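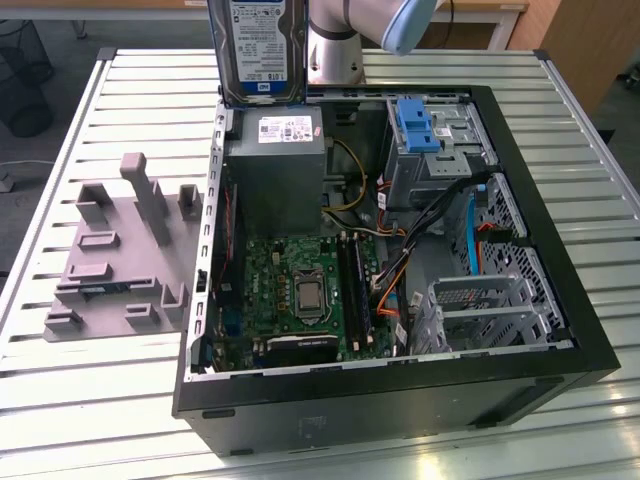 A 1.0TB WD hard drive is held upright at an open desktop computer.

Friday, July 6, 2018

The scorebook at Wimarach Cricket Club has 55 names in it this season, up from a winter list that would barely have filled two elevens. Orsolya Nyitrai, the club captain, keeps it in her kit bag under a spare pair of gloves and writes up every match herself, usually on the drive home while somebody else has the wheel.

She came to cricket at 19, by way of softball. A college roommate needed a fielder for a Sunday game, and Nyitrai went along because she could throw. She dropped two catches, ran out the other side's best batter from the boundary, and was asked back. She has now scored 1,418 runs for Wimarach, 622 of them in the last two seasons, most from number three.

"I still hold the bat too low," she says. "Every coach I've had has tried to fix it. I score my runs square of the wicket, so I stopped listening after a while."

The runs that people at the club talk about are the 70 she made against Cornik last July. Wimarach had lost both openers in the second over and the pitch was keeping low. Nyitrai did not hit a boundary until the ninth over. She took singles to third man, left anything wide, and waited for the spinners. When they came on she swept them, again and again, into the long grass by the parking lot. Wimarach won with four balls left.

Jolán Major was at the other end for most of it. Major bowls off spin and bats at seven, and she says the two of them hardly spoke between overs.

"Orsi doesn't like a chat out there," Major says. "She'll tell you how many we need. Then she goes back to her end."

Cornik are the visitors again this weekend, and they have a better attack than they did. Their new left-arm seamer swings the ball late and has taken wickets in every match so far. Wimarach's top order has had trouble with that kind of bowling. In the loss to Hassanpour three weeks ago they were four down before the first drinks break, three of them caught behind or at slip.

Nyitrai has spent the two practice sessions since then on leaving the ball. The batters take guard on off stump, a bowler comes around the wicket with a new ball, and anyone who plays at something she could have left goes back to the end of the line. It is slow work and not popular with the younger players.

The home ground helps a little. It is a public field with a mat laid over concrete, and the bounce is true for the first hour. After that the mat starts to move at the river end, and the bowlers with less pace become harder to hit. Major has taken most of her wickets from there. If Nyitrai wins the toss, she says, she will bat.

The club is in its second year in the Cirnovance League, which plays 40-over matches on Saturdays and a shorter competition on weeknights. Wimarach are third in the table. A win would move them level with Hassanpour — though Hassanpour have a game in hand and the better run rate.

Play starts at 11 on Saturday. Major will open the bowling if the left-handers are in.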